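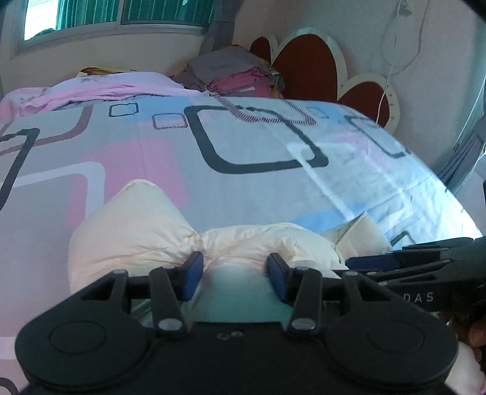

*Préhenseur manuel ouvert devant un oreiller crème, poste « réfection des lits ».*

# Marikar - gestes d'entretien des chambres

Marikar rassemble des enregistrements de tâches hôtelières réalisées au préhenseur manuel par le personnel d'étage de la société Grakitz. Le jeu sert à l'entraînement du robot Troltis, dont la mise en service est prévue en octobre dans l'établissement pilote de Zondley.

## Contenu

- 800 séquences, réparties en 9 tâches (oreillers, draps, couvertures, linge plié, etc.)
- 77 chambres et logements de formation
- Durée d'une séquence : jusqu'à 77 secondes
- Annotations : tâche, début et fin de prise, abandon éventuel

## Incidences sur le travail

L'automatisation porte en premier lieu sur la manutention répétée de la literie. Le contrôle final de la chambre et la relation avec la clientèle demeurent du ressort des agents. Les heures d'enregistrement sont rémunérées comme temps de travail et la participation peut être interrompue sans justification.

Les représentants du personnel ont demandé que les cadences relevées ne servent pas à l'évaluation individuelle - cette clause figure dans la licence et s'impose à tout réutilisateur.

## Limites

Les lits à étage et les draps-housses sont peu représentés. Les mains des agents peuvent apparaître ; les visages sont exclus.

Version 1.2, mercredi 29 mars 2023.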